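고양이가 담요에 꾹꾹이를 하다가 자꾸 물어뜯어 삼켜요

Pastora 반려생활 게시판 > 고양이 > 행동
작성일 2020년 11월 9일 | 조회 2,000

안녕하세요, 늘 눈팅만 하다가 처음으로 글을 남겨 봅니다. 저희 집에는 올해 5월에 데려온 고양이가 한 마리 있어요. 보호소에서 데려왔고 병원에서는 두 살쯤 되었을 거라고 하시더라고요. 처음 며칠은 소파 밑에서 나오지도 않던 아이가 이제는 제가 퇴근하면 현관까지 마중을 나온답니다. 얼마나 예쁜지 몰라요.

그런데 요즘 걱정이 하나 생겼어요. 밤마다 제 무릎 담요에 올라와서 꾹꾹이를 하는데, 처음에는 쪽쪽 빨기만 하더니 얼마 전부터는 어금니로 씹어서 올을 뜯어 먹는 것 같아요. 담요 귀퉁이에 구멍이 났는데 뜯긴 조각이 아무리 찾아도 없습니다. 밥은 잘 먹고 화장실도 평소처럼 가고, 토한 적은 아직 없어요. 담요를 치우면 이번에는 수건이나 제 니트를 찾아다니고요. 친정어머니는 엄마 젖을 일찍 떼서 그런 거니 그냥 두라고 하시는데, 정말 두어도 되는지 모르겠어요. 그리고 담요에 침 냄새가 배어서 이틀이 멀다 하고 빨고 있는데, 너무 자주 빨아도 아이가 불안해하나요? 비슷한 경험 있으신 분들 계시면 꼭 좀 알려 주세요. 미리 감사드립니다.

Tukurari 님의 답변

글을 읽으면서 저희 첫째 생각이 나서 한참 웃다가, 또 걱정도 되어서 길게 적어 봅니다. 저희 아이도 꼭 그랬거든요. 지금 11살인데 어릴 때 해 먹은 담요가 몇 장인지 모릅니다.

우선 빠는 것과 삼키는 것은 나누어서 보셔야 해요. 꾹꾹이를 하면서 천을 빠는 건 마음이 편할 때 많이들 하는 행동이라 저는 크게 걱정하지 않았어요. 하지만 조각이 없어졌다면 이야기가 다릅니다. 실이나 천은 장에 걸릴 수 있어서 병원에 한번 가 보시는 게 좋아요. 지금 멀쩡해 보여도 전화로라도 상담을 받아 보세요. 토하거나 밥을 안 먹거나 변을 못 보면 그때는 기다리지 마시고 바로 가시고요. 혹시 입이나 엉덩이에 실이 나와 있어도 절대 잡아당기시면 안 됩니다!

세탁은 저도 고민을 많이 했던 부분이에요. 한꺼번에 다 빨아 버리면 자기 냄새가 싹 사라져서 그런지 저희 아이는 밤새 울면서 돌아다녔어요. 그래서 담요를 2장 두고 번갈아 빨았더니 훨씬 나아졌습니다. 섬유유연제는 빼고, 향 없는 세제를 평소보다 적게 넣고, 헹굼을 한 번 더 돌리세요. 털은 넣기 전에 베란다에서 털어 내고 고무장갑으로 쓱쓱 밀어 주면 뭉쳐서 잘 떨어져요.
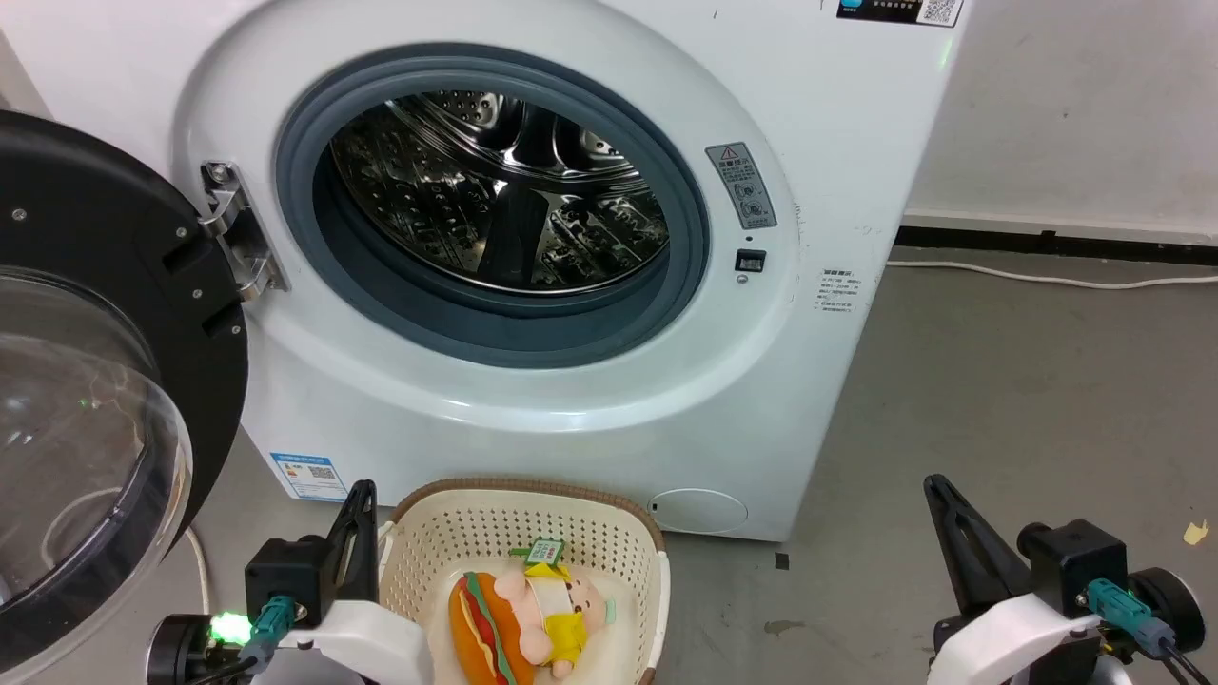 문을 열어 둔 드럼세탁기

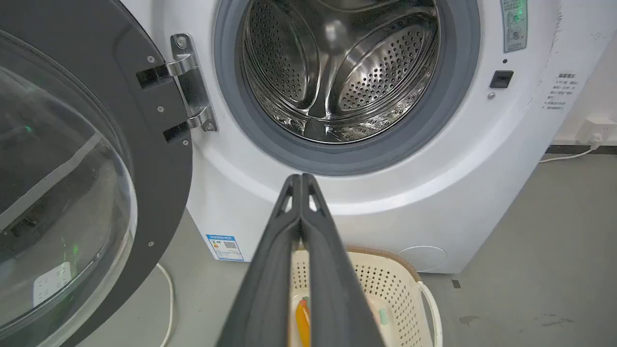 사진 출처: Pastora 자료실 (두 장 모두)

그리고 고양이 키우는 집은 드럼세탁기 문을 평소에 닫아 두시고, 돌리기 전에 안쪽까지 꼭 손을 넣어 확인하세요. 어둡고 아늑해서 들어가 자는 아이들이 있어요. 이건 아무리 말해도 지나치지 않아요.

마지막으로, 저희는 저녁 먹기 전에 낚싯대로 실컷 놀아 주고 나서부터 씹는 게 많이 줄었어요. 올이 긴 니트나 털실 담요는 서랍에 넣으시고, 천은 곁에서 지켜보실 수 있을 때만 꺼내 주세요. 씹는다고 혼내시면 숨어서 하게 되니까 그냥 말없이 간식이나 장난감으로 관심을 돌려 주시고요. 아이 마음이 얼른 편안해지길 바랄게요.

Kingi 님의 답변

저희는 Skindusa 담요로 바꾸고 나서 안 씹더라고요. 올이 없는 매끈한 거라 재미가 없나 봐요. 그런데 저희 둘째는 100번 넘게 빨아 댄 헌 양말을 더 좋아해서... 고양이마다 다른 것 같아요. 병원은 저도 가 보시라고 하고 싶어요.

글쓴이 댓글

두 분 정말 감사합니다. 내일 아침에 병원에 전화부터 해 보려고요. 니트는 방금 다 서랍에 넣었는데 아이가 서랍 앞에 앉아서 저를 빤히 쳐다보고 있네요. 담요도 한 장 더 주문했어요. 다녀와서 의사 선생님 말씀도 여기에 적어 둘게요.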